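Hayley Rudd has been fixing chairs for the Dadville furniture reuse store for 5 years. Last year 1,519 pieces went back out to local homes, and she says almost 1,000 of them were seating.

"People hold on to a table," Rudd said. "Chairs get leaned back on, and the joints go."

She learned the work from her father, who ran a small shop in Tindall. Most of what she sees now is painted kitchen furniture from house clearances. The first job is to find out how the legs are attached.

"Some screw in and some are glued. If you twist a glued one, you can split the seat, so I look before I pull on anything."

A simple leg repair takes her 60 minutes, not counting the time for glue to set. She doesn't strip old paint unless it is flaking.

"I get asked about that a lot. A scuff on a seat doesn't bother me. A wobble does."
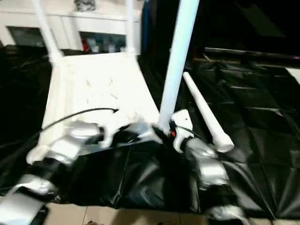

Wikura Reuse, Furniture Repair Team

A white wooden chair on black plastic sheeting, with one tapered leg lying separately, is the kind of work Rudd likes best. She prefers to work low down, on the floor.

"A bench is too high for a chair. On the floor I can lean over it, and the plastic folds up with the mess inside."

The team takes drop-offs through the end of February. Rudd asks that people tape any loose screws in a bag to the underside of the seat.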